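Saturday

Got to the Lallness flat at eight and had the arms powered up by twenty past. The left one complained about its zero position again, so I ran the homing routine twice and wrote the offsets on the whiteboard under yesterday's. They are not drifting much. I will ask Ortner about it when I send the monthly order, but it isn't worth a separate email.

We finished last night at 1,469 good episodes. The target for this block is 2,000 and the full contract with Skinasov is 3,000, so it is past the halfway point of one and not quite at the halfway point of the other. I would like to be through the laundry tasks by the end of November, and then the rest is table work, which goes faster and is easier on the shoulders.

Morning was all towels. Pick up, shake, fold in half, fold again, put down. I have done so many of these by now that my hands do it without me, and that is a problem in its own way because the demonstrations get too alike. The notes from Skinasov ask for variety in where the grasp starts, so I set myself a rule of changing the first corner every fifth towel. I forgot the rule a few times and had to go back through the recordings to see where I was. Next time I will put a tally sheet by the pedals.

After lunch I switched to the white bag. This is the one I have been putting off. The task is written as one line, "hold the bag up by the top with both hands," and it takes longer to learn than anything on the first page. Cloth that hangs has a weight that moves. When I lift with the left controller, the swing arrives at the right a moment later, and if I correct for it I make it worse. What works is to close both grippers on the gathered part, stop completely, and let it settle before going up.

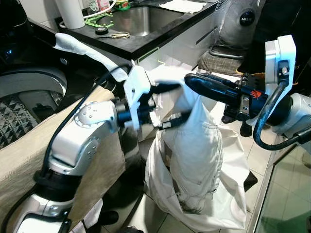
The stop is hard to keep in. Watching the recordings back, I can see I cut it shorter and shorter as the afternoon goes on. A person holding a bag doesn't wait, so it feels wrong to wait, and my hands want to get on with it. But the policy we trained on the October set copied every hurried grab I gave it, including the ones where I caught only a single layer and was saved by luck. I would sooner give it slow and clean and let somebody speed it up later.

I threw out a lot today. My reasons, so I remember them when I fill in the sheet: grasp too shallow, left finger closed before the right was in place, bag touching the floor on the way up when the task says it shouldn't, and one where I sneezed and both arms jumped. I kept a few that had a bad first grasp and a proper second try. Ciris, the labeling tool, has a tag for recoveries now, and I think those are the most useful ones we have. It did crash when I tried to tag a long one, and I lost the notes for it but not the recording.

Tried twenty minutes of hand guiding late in the day, with the motors soft, moving the left arm by the wrist. I like it for short reaches. I can feel where the joint limits are, which I never can through the controllers. For anything that needs both arms it is no good, as I end up leaning across one to get at the other, and my own arms get into the view. I will keep it for showing poses and leave the bag to remote control.

Things for Monday - shorter strap for the headset, clean lenses, check that the right gripper closes at the same speed as the left. It felt slower after four but I may have been tired. Also ask whether the lift height matters or whether anything clear of the floor is fine, because the task sheet says one thing and the scoring sheet says another.

Shut down at half past five. Copied the day's recordings to both drives and left the second one verifying. Neck stiff, eyes tired from the headset. Picked up soup on the way home and was asleep on the couch before nine, then woke up at eleven to write this.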